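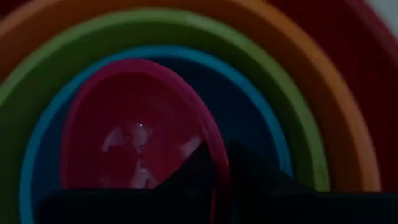
Markton Adult Hockey League: Frequently Asked Questions

I've never played hockey. Can I really sign up?
Yes, please do! Our D division is full of people who first laced up skates in their thirties, forties or later. If you can skate forward and stop (more or less), you're ready. If you can't do that yet, start with our Learn to Play course in September and join a team in the winter session.

Where are the games?
All games are at the Pretilar Ice Center, on the Galang Avenue side of the building. Park in the back lot, it's free after 5 p.m.

What does it cost?
A full season is $300, and a jersey is included. Goalies pay $50, and we love them dearly. You can split the fee into 3 payments at registration.

How are teams picked?
Everyone skates in two evaluation sessions, then captains draft. You may ask to be placed with one friend or family member. Carpool requests are fine too, just put them in the notes box.

Is checking allowed?
No. Body checking gets you two minutes, and a second one in the same game ends your night. Slap shots are allowed in A and B only.

What gear do I need?
Full equipment, including a helmet with a cage or shield. Barnetti Sports on Mill Road sells used gear and will sharpen your skates while you wait. Ask about the league discount!

How long is a game?
Three 15-minute periods with a running clock, stopped for the last two minutes of the third if the score is within two goals. Tied playoff games go to 3-on-3, and those are a blast to watch.

Can I pick my number?
First come, first served within each team. Number 91 goes fast every single year, so have a backup.

What if I have to miss games?
Tell your captain by noon on game day so a sub can be called. We don't give refunds after the draft, except for injury.

Who do I contact?
Jeptoo Temba handles registration and subs. Stop by the league desk in the lobby before any game, or use the contact form. Registration for the spring session opens in February.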